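Week 6 handout: Picking from shelves

Module: Machines at Work (Warine campus, evening group)
Reading: chapter 4 of the course pack, sections on grasping and on reach

Last week we looked at machines that do one job in a fixed place, such as the bottling line at Pruda. This week's question is harder. Can a machine with arms and hands do an ordinary chore in an ordinary room? We take one chore only, getting items off a shelf and into a basket, and ask what has to go right for it to count as done.

1. Breaking the chore down

A person filling a basket in a shop does not think of it as several jobs. For a machine it has to be split up: find the item, decide which hand to use, get the hand into the compartment, close on the item, lift it clear, carry it over the basket and let go. Each step can fail by itself. A failure early on is cheap, as the machine can back off and try again. A dropped pear may be bruised and can't be put right.

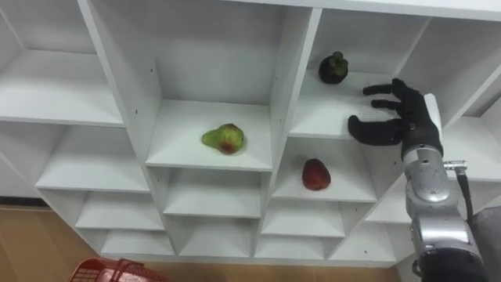

Reach matters more than most students expect. A compartment has a floor, a roof and two sides, and the hand must pass between them with the fingers open. The wider the hand opens, the less room is left for error. An item at the back of a compartment is harder than the same item at the front, even though the grip is the same.

Compare this with the suction picker at Gikar that we covered in week 3. It worked from above into open trays and had no sides to avoid. It managed 468 picks an hour on boxed goods. That figure should not be carried over to loose fruit on shelves.

2. Two hands and a basket

Carrying a basket in one hand and picking with the other is how most people do it. The machine then has to keep the basket level enough to hold what is already in it while the other arm moves. Holding the basket with both hands is steadier, but leaves no hand free to pick. Moving between the two ways of holding is a step in its own right and should be on your list.
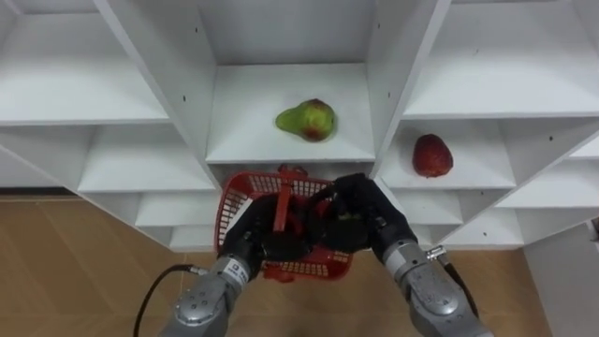
Photo: Reddy handling study, course pack, p. 40

Note where the basket is held in relation to the fruit. A short carry means less time with the item in the air and less chance of dropping it. Against that, a basket close to the shelf can get in the way of the picking arm. Course work question 2 asks you to weigh these up.

3. Grip and shape

Boxes and tins have flat or regular sides. Fruit and vegetables do not, and no two are quite alike. A pear lying on its side can roll. A pepper is hollow and its skin gives under pressure, so a grip that suits an apple may crush it. With fingers, the machine can press from more than one side, but each joint has to be controlled.

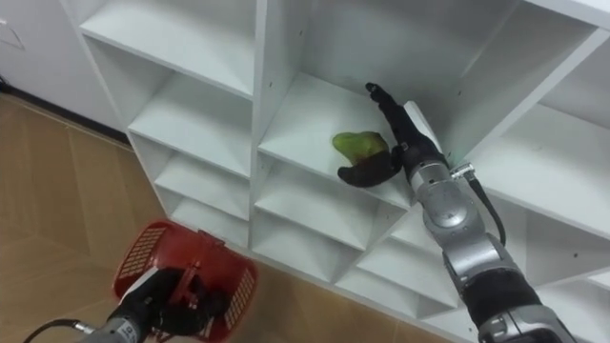
Fig. 3. Right hand at a green pepper, basket held in the left.

4. Is it ready?

The answer depends on what you compare it with. For the course work, use these headings:

Success rate. Out of all attempts, how many end with the item in the basket and undamaged?
Time. Measure from the start of the reach to the release. Leave out set-up, but say that you have done so.
Help needed. Record every time a person steps in, even to nudge an item.
Range. Which items were tried, and which were left out?

A trial of 30 picks is enough to show that a method can work. It is not enough to show that it is dependable. In a shop handling 4,000 items a day, one failure in a hundred means 40 failures daily, and a member of staff has to deal with each of them. In a home the numbers are far smaller, but there may be no one there to help.

For next week

Time yourself moving five different items from a shelf to a basket, using one hand to pick. Write down each step, including the ones you do without looking. Bring the list to the seminar, along with a draft answer to question 2.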